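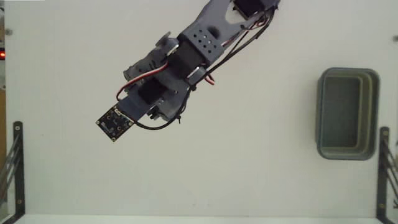

Does Sugar Really Make Kids Hyper?

You have probably heard a grown-up say it at a birthday party. Somebody is running in circles, somebody else is screaming under the table, and an adult sighs and says, "It's all that sugar." Everyone nods. But how do they know?

Let's be picky about this. A birthday party has cake, sure. It also has balloons, games, loud music, presents and a whole bunch of your friends in one room. Any of those could make a person run in circles. If you only blame the cake, you are guessing.

So how would you check? You need a fair test. You would get two groups of kids and give one group a drink made with sugar. The other group gets a drink that tastes just as sweet but has no sugar in it. Nobody knows who got which drink. The kids don't know, the parents don't know, and the people watching them don't know either. That kind of test is called "double-blind." No blindfolds are used, which I always thought was a bit of a cheat.

Scientists have run tests like this many times. When they looked at the results, the kids who had sugar mostly acted the same as the kids who didn't.

Then why do so many parents say they have seen it happen? Part of the answer is expecting. In one experiment, moms were told their sons had just been given a lot of sugar. The boys hadn't had any. Those moms still said their boys were more hyper than the other moms did. If you are looking hard for something, you tend to find it.

You can try a small test of your own. Hannelore Frei did one with her class on 20th February. She made lemonade in two jugs, exactly the same, and put red food coloring in one. Then she asked which was sweeter. Plenty of kids picked the red one. Danang Kusuma, who is 11, said the red one was "way sweeter" and asked for the recipe. Don't take my word for it, though. One class is a small test, and people in your house might answer differently.

Now, be careful. "Sugar doesn't make you hyper" is not the same as "sugar is good for you." It still feeds the germs that cause cavities, and filling up on candy means less room for dinner. Those are different questions, and they get their own tests.

And scientists can't test every kid in the world. Maybe a few children do react in some odd way – that is hard to rule out. But if someone tells you it happens to everybody, you can ask them some things. Who was tested? What else was going on that day? Did the people watching already know the answer they wanted?

Ask politely. Maybe wait until after the cake has been cut.

Words to know

Double-blind: a test where neither the people in it nor the people watching know who got what.

Expectation: what you think is going to happen before it happens.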